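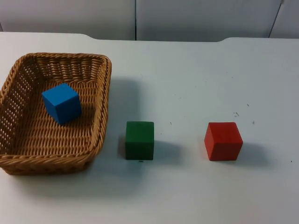
Pondano project notebook
2019-02-27
Fairclough, back bench

Task for this block: cubes in and out of the basket, one at a time, on a spoken or typed color name. Three colors (red, green, blue). The club rules for the spring demo say the object has to be named by a visitor, so we can't hard-code the order like we did in December.

Start state we agreed on: blue in the basket, green and red out on the table to the right of it, in a row. Leave free space past red so there is somewhere to put a cube down. Basket goes on the left with its long side running left to right. If you move the basket, write it down. Last week two runs went in the log with no note about basket position and they were no use for comparing anything.

What changed since the last entry

Swapped back to the Kodo controller. The Adier one has a nicer screen and the motion was smoother, but it drops the wrist camera stream when the arm passes a certain joint angle, and we never found out why. Checked the cable, checked the port, tried a second cable. Kodo has run all afternoon without a drop. The Adier unit is in its box on the lower shelf with a tag on it saying what's wrong. Please don't put it back on the bench to "just try it."

Approach height is now 88 mm above the table for every move between table and basket. It was lower and the fingers brushed the rim on the way in. You could hear it. 88 clears the thick braid along the top with room to spare, and costs us a bit of time per move that we can live with.

Speed cap is still 20 percent. I know everybody wants it faster. Leave it until the basket picks are reliable.

Color picking from the table

This is in decent shape. From the fixed camera the three colors are well separated and the white table helps a lot. Thresholds for red and blue are the same ones we had. Green needed a wider band on the dark side, as the front face is most of what the camera sees of it. With the old band the blob was only the top strip and the center came out too far back, so the arm went in behind where it should have. New values are in the settings file with a comment next to them.

Shadows: they fall to the right of everything with the light where it is now. They are soft gray and don't pass any of the color checks, so I took out the shadow removal step. One less thing to tune. If someone moves the lamp, test again before blaming the code.

The small specks on the tabletop do show up if you turn the minimum blob size off. With it on they are ignored. Wiping the table didn't do anything to the ones I tried, so keep the minimum size on.

Rotation: a cube that faces the camera squarely is easy, a turned one less so. The fixed camera sees the cubes from an angle, and the angle estimate comes from the top face, so it gets worse the less top face there is to work with. For table picks the error is small enough that closing the fingers straightens the cube out. In the basket there is more friction and less room, and it doesn't straighten as well. So for basket picks I want the final angle to come from the wrist camera.

Basket picks

Sequence as it stands now:
Fixed camera finds the color and gives a rough x, y.
Arm goes to approach height over that spot.
Stop. Wait for the arm to settle.
Wrist camera finds the top face, gives a correction in x, y and angle.
Arm applies the correction, comes down, closes.

The stop in the middle is new and it matters. Without the wait we were grabbing an image while the arm was still moving and the weave smeared enough to shift the edge of the blob. 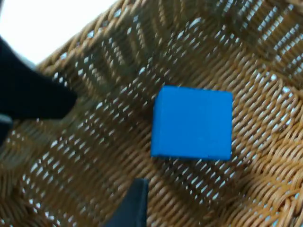 The top face is close to a plain square from straight above, which is what we want. I fit a rotated rectangle to the blue region and take the smaller of the two possible angles. A cube looks the same every quarter turn, so there is never a reason to twist the wrist more than 45 degrees. The old code didn't know that and sometimes took the long way, with a finger swinging toward the basket wall.

Two problems left here.

First, the sides. When the camera isn't exactly over the cube you get a band of side face along one or two edges, a little darker than the top. The rectangle fit includes it and the center slides over toward that side. I tried a brightness cut inside the blue mask to drop the side faces. Works in good light, falls apart when a finger shades the cube. The other option is to correct twice: move over, look again, move again. The second look should have less side in it. Slower, but there's no tuning. I'd go with that.

Second, the basket itself. The weave lets light through in small bright spots, and the auto exposure on the wrist camera reacts to them depending on how much of the basket is in view. Over the floor it does one thing, near the sloped wall it does another. Blue holds up fine through all of this. Red I'm less sure about, because where the light catches the strands they go orange-gold, and that is not far from what the top of the red cube looks like on the fixed camera. We need to lock the exposure before anyone does red in the basket. I haven't done that yet.

The fingers also sit in the wrist view. They are dark and don't match any color, so they don't make false blobs, but if a finger overlaps the cube in the image the rectangle comes out short. There's a mask for them at full open. There isn't one for half open, so always open fully before the wrist look. I put a check in the script that refuses to continue otherwise.

Log

The log counter is at 223 as of the end of today, all tasks together. Four of the entries from today are marked bad and should be skipped when you make plots. Two were me starting the script with the old approach height still loaded. One was a typed color name with a space after it, which the parser didn't accept (fixed, it trims now). The last one I stopped by hand when the wrist correction looked too big. The value was over the limit I'd been meaning to add, so I added it. Anything larger than one cube width now stops the arm and prints the number.

Please write the failure in words when you mark an entry bad. "Bad" by itself is no help a week later.

To do

Lock wrist camera exposure, then redo the color check for red and green over the basket.
Second correction step, compare with the single one on blue only. Same basket position for both.
Put-down spots inside the basket. Right now the script will happily put a second cube on top of the first. It needs to look before placing.
Place height in the basket is still the table value. The floor of the basket has some thickness and ridges in it, so the cube gets pressed down before the fingers open. Measure it properly.
Tape corners on the table for the basket. Low tape, not the blue kind, for the obvious reason.
Ask Fairclough whether we can leave the lamp clamped overnight. Setting it up from scratch each time costs us part of every session.
Copy the green threshold values to the Pondano page so the other bench has them too.

Emergency stop was tested at the start and again after the controller swap. Fine both times. Power off at the strip when leaving, the Kodo stays warm otherwise.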